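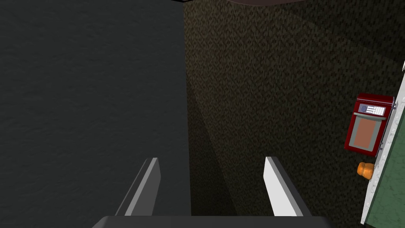 Cleaning your night guard – quick version

Posted 13/09/2019

Got asked this a lot so putting it all in one place. Works for most hard or soft guards. Not for guards with metal clasps, ask your dentist first.

What you need: soft toothbrush (not the one you use on your teeth), plain dish soap, a cup, cool water. Cleaning tablets if you want, I use the Plultel ones.

Every morning

Rinse right away, before coffee. Cool water only. Hot water warps the plastic and then it wont fit.

One drop of dish soap, brush inside and out. No toothpaste – too gritty, leaves scratches.

Rinse again. Shake it off. Let it air dry all the way, about 9 minutes on a clean towel in my bathroom, longer if it's humid.

Then the case. Lid closed. Gornex makes one with vents, any vented case is fine.

Once a week

Tablet in a cup of cool water, enough to cover the guard. Leave it for as long as the packet says. Rinse well before it goes back in your mouth, the stuff tastes awful.

Wash the case too. Poeple forget the case.

White chalky spots? Half white vinegar, half water, then rinse and brush. Do it 2 times if they're stubborn. Still there – bring it to your next checkup, the office can usually clean it while you're in the chair.

Cracks, rough edges, feels loose: stop wearing it and call. Don't trim it yourself.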